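Feb 13, 2026

The job changed in the second week of the season and I have been meaning to write it down. I used to sell season tickets for the Zastholm club. Now I run game nights, which means I have a radio, a lanyard and a key to a room full of folding chairs.

Ayane Sugawara had the post before me. She left me a binder with 18 pages in it, most of them about the doors. I read it twice on the train and still got the east doors wrong on my first night.

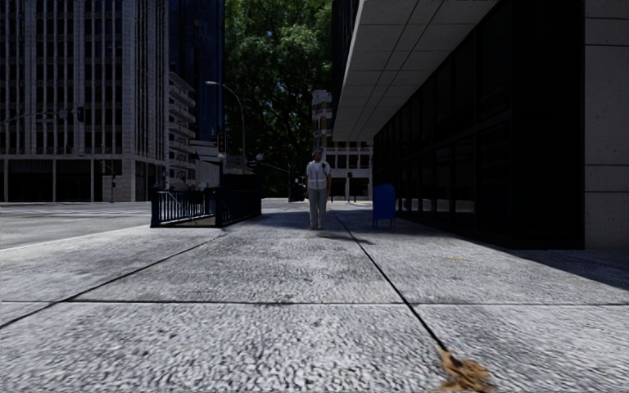 We drew 1,287 for that one. The building feels full at 1,000, so there was a line at every stand and I spent most of the second quarter moving stanchions. I saw four minutes of basketball. We lost by 10, and I found that out from the scorer's table while I was looking for a mop.

What I didn't expect was how much of the work is done by early afternoon. The visiting team wants its shootaround time confirmed. The shot clocks get tested, and then tested again with the referees in the building. Coman, the ticketing system we moved to last year, has to be synced with the scanners or they reject everyone. I sold tickets for three seasons and never once thought about the scanners.

I miss the phones a little. Some people renewed every year just by calling and saying their last name – I knew their seats by heart.
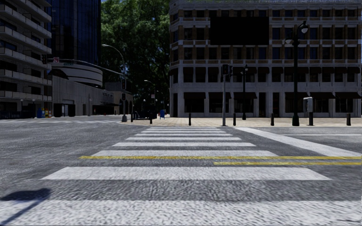
Samuele Bassi told me I'd stop missing the phones by April, and that the first month in operations is always the worst one. He thought the binder should be thrown out and written again from scratch, starting with the loading dock. His other advice was to eat before the gates open. I have started doing that.

I'm keeping the binder for now, but I've added my own pages at the back. The loading dock has one. So does the halftime schedule, which ran long in three of our first five home games. Youth teams take longer to get off the floor than the sheet allows, so I've given them two more minutes and cut the T-shirt toss.
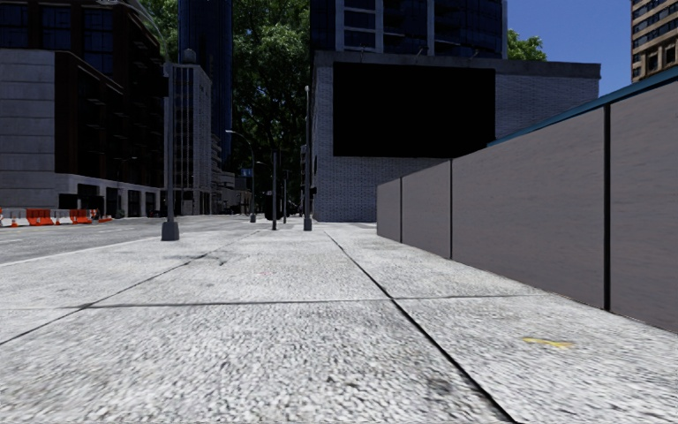 Next home stand

Three games in six days, with a concert load-in between the second and third. The floor comes up overnight and goes back down by noon. Flilta is sending a crew for the new court-side boards, and I still need a parking spot for their truck. If you're coming, use the west doors – the east ones open late.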